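The Orderly Table

Timo Brinkmann did not believe in the Ronby method, and he had paid 255 for it.

The booklet claimed that a person who sorted his fruit would, inside 12 days, sort his life. It was written by someone called Ulloa, no first name, who also sold the containers. Timo noticed that. He noticed, too, that the containers came in colors, and that the booklet never said which color was for what. "Your hand will know," wrote Ulloa. Timo's hand had worked in claims at Sekton for 21 years and knew nothing of the kind.

"You could just put it all in a bowl," his sister said on the phone.

"I had a bowl."

"What happened to it?"

"Page two. You give away the bowl." 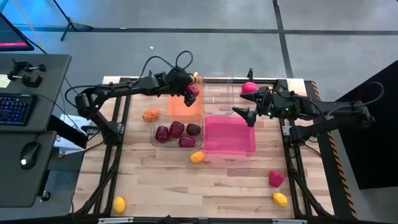 Ulloa's second chapter was about plums, and Timo read it standing up, so as not to seem too interested. Plums went first, it said, being the most agreeable. Fine. He could grant that the plums looked settled, four of them dark red in their clear container. But the lemons were still out on the wood, the pink tray had nothing in it, and the booklet had already moved on to gratitude. He turned back a page to see if he had missed the lemons. He hadn't. There was a footnote directing him to the Rarnis edition, sold separately.

He called his sister again.

"Do you feel any different?" she asked.

"I feel like a man with a lemon problem."

"And the plums?"

Timo looked at them for a while. He would have liked to say they were only plums.

"The plums are all right," he said, and went to find out what the Rarnis edition cost.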